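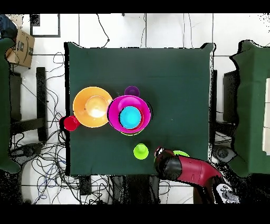 Bowls inside bowls, on the green tablecloth.

I gave up on the dishwasher in April. It had been making a noise like a small animal getting bad news, and the man at Wiltstead Appliance looked it up by serial number and told me the part was 390 dollars before labor. The dishwasher had cost less than that, secondhand, so I thanked him and went home to become a person who washes dishes by hand.

My first mistake was believing the magazines. There's a certain kind of article about washing up that describes it as a meditation. Warm water, a window, your thoughts drifting by like clouds. My window faces the neighbor's recycling, and my thoughts were mostly about oatmeal and why we don't build houses out of it.

My second mistake was buying things. Within a week I owned a Zeltness drying rack (two tiers, one of which holds only the lids of things I don't own), a brush with a replaceable head, and a bar of solid dish soap from a shop called Majimbun that smelled like a pine forest where somebody had recently been sad. The soap lasted 13 days. I went back to the blue stuff in the squeeze bottle and have had no regrets.

The rack I've kept, mainly out of stubbornness. It drips to the left. I've put a folded towel under the right-hand feet, the left-hand feet, and for one bad evening all four, and it still drips to the left, onto the toaster.

What did help was owning less. I used to have enough plates to go four days without washing anything, and so I went four days without washing anything. In June I boxed up most of them and put the box in the hall closet, behind the vacuum, where I'd have to want a plate pretty badly. Now if I want lunch I have to deal with breakfast first. It's a terrible system and the sink has been empty every night since, apart from my birthday and the week of the lasagna.

About the lasagna: do not leave a pan "to soak." I have come to think soaking is a legal term meaning that the pan belongs to somebody else now. Mine soaked from Monday until the weekend. I moved it to brush my teeth. I moved it to make coffee. By the end we had an understanding.

I also wash glasses first now, while the water is decent, then forks, then plates, then whatever horror was on the stove. My mother told me this when I was 10 and I've only just tried it. She has been informed and is being very gracious, in the sense that she's brought it up on every phone call.

The dishwasher is still there, by the way. I keep the baking sheets in it. It's a wonderful cabinet, with a light!

Next time: the Stirkura pan, which claims that nothing sticks to it. I have an egg that would like a word.

149 shares
10 comments

Recent posts
The Toaster Is Wet Again
I Tried to Fold a Fitted Sheet
A Short List of Drawers I Don't Open
Why I Own Two Colanders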